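Do perforated bins really need their own cleaner?

1/25/26

Print this post | E-mail to a friend

Cantero wants 8 dollars for a spray that "lifts grime from mesh and perforated metal." I have my doubts – metal is metal.

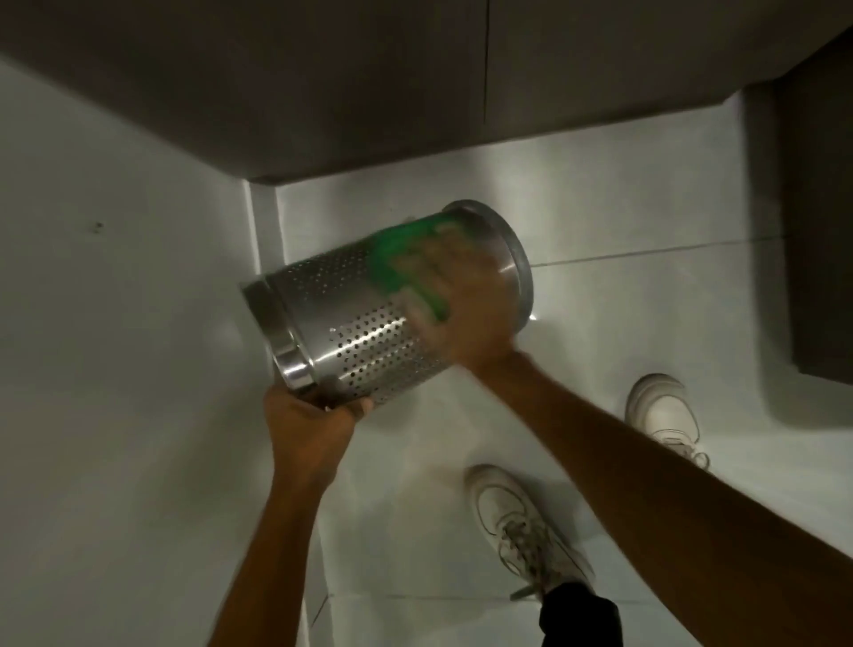
My rule for bathroom bins is dish soap and whatever is under the sink. All those little holes look like a job for something special, but a green sponge wiped over them is as fancy as I get. The rolled lip bothers me more, and the label skips it.

2 comments

Arkik: Old toothbrush for the lip.

Bovov: I bought the spray. Smells nice – that's about it.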